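Report on a Visit to the Robotics Course at Plokitz College

Our group was received on May 26, 2021, by the staff of the Jinwood workshop, where 11 students are completing their final project. Each team was given a budget of 2,000 dollars for an arm with 3D-printed parts. 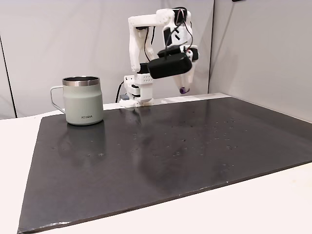 The course runs until June and is graded on written records as well as on the machine. One team has entered 1,688 trials in its log, among them 200 set aside for final testing. The work with a mug on a dark, reflective board drew the most questions – chiefly on how shine affects the cameras.
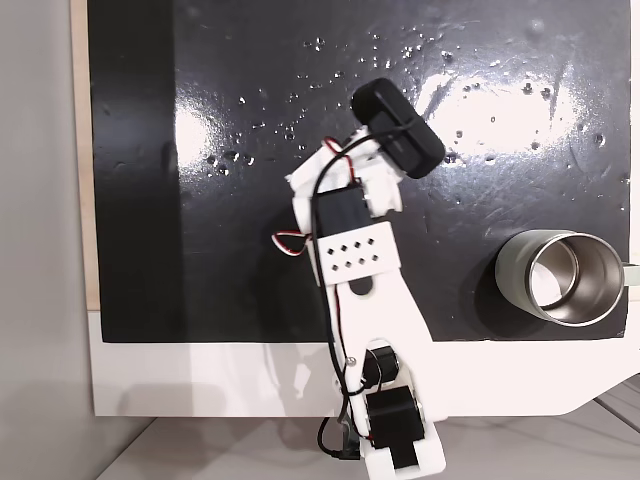 Mac Carthaigh remarked that the students should publish their failed trials along with the rest, and asked that the Jurklow school receive a copy of the log. The staff agreed to consider the request. Visitors were then shown the parts store and the printing room, and the tour closed with a short discussion of admission for next year.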